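The Patient Art of Teaching a Robot to Tidy Up

By Elspeth Yule

The first time I tried to make a robot put something away, I missed the bin by the width of my hand. The second time I got the toy over the rim and then forgot how to let go. Niall Imrie, sitting next to me with a mug of tea, told me I was doing fine, and I think he even meant it.

Imrie runs the teaching bench at Norness, a small robotics outfit that wants its machines to help with ordinary household jobs. Nearly everything these robots know, they learn from a person. You hold a pair of hand controls, you watch a screen, and whatever your hands do, the arm does too. Open your fingers and the gripper opens. Flinch and it flinches (I did this a lot!). The whole run is recorded, motion and video together, and goes into a pile of others just like it.

The current project is called Merach, and its subject is putting soft toys into bins. It sounds like the easiest job in the world until you try it at one remove, with no feeling in your fingertips. Plush squashes. It rolls when you nudge it, and it looks different from every side, so a robot that has only met a toy sitting upright may have no idea what to do with one lying on its face.

"People want to give it perfect runs," Imrie told me. "I like the slightly messy ones. If you go in crooked and fix it, keep that. The fixing is the good part."

The camera I came to love is the one at the gripper. It has a very wide, round view that makes straight tables bend like bananas, and for the first ten minutes I felt as if I were flying a tiny plane over a desk. Then something clicked, and I stopped thinking about the controls at all. There was just the pale wood, the gray bin and a small orange and white toy up at its rim.

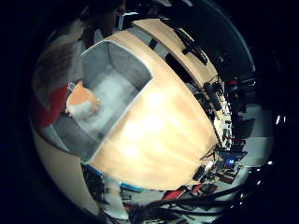
Learning to slow down

Jinfeng Tian has recorded 244 runs since April, more than anyone else on the team, and watching her is a joy. Her arm never hurries. She comes in from above, stops for a breath, closes the gripper softly and lifts. When I copied the stop, my own score went up at once. I managed 42 runs in an afternoon and Tian kept 29 of them, and I was ridiculously proud of that.

Ruaridh Tosh, who trains the software, let me stay for a test of the latest version. With the hand controls lying on a chair, the arm dipped toward a toy, paused just the way Tian does, and picked it up. I may have cheered. Tosh wrote down the result and reset the table for the next one.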